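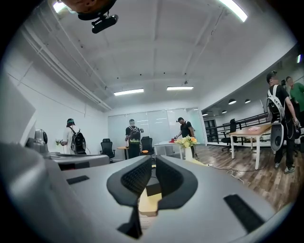
Best way to get a water ring off a pale wood table?
Posted by Tayla Ruawai

I left a wet vase on our table over a weekend in January and it has left a cloudy white ring. The finish is oil, I think, but I bought it second-hand and can't be sure. I've tried a dry cloth and a bit of washing-up liquid. No change. Do I need to sand it?

Consuelo Peñalver
Don't sand yet. A white ring is normally moisture in the finish, and a dark one has gone into the wood. Lay a clean cotton cloth over it and use an iron on low, no steam, for a few seconds at a time.

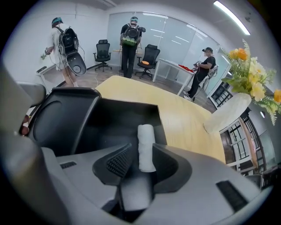 Oiled tops need a fresh coat once or twice a year, more if they get daily use. Put it on thin, leave it for 50 minutes and wipe off what hasn't soaked in. Anything that holds water wants a mat under it – a white frosted vase straight on a yellow wooden top, as in the photo, is how most people get their first ring. Cork or felt will do. 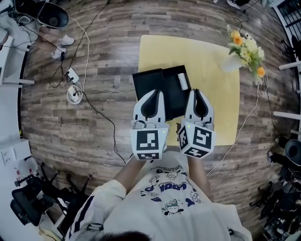
Leave the table clear for 2 days after oiling, and lay the rags out flat outside to dry, as oily rags in a heap can catch fire.

Renato Gallardo
mayonnaise. leave it on overnight. worked on my mum's sideboard, no idea about oil finishes though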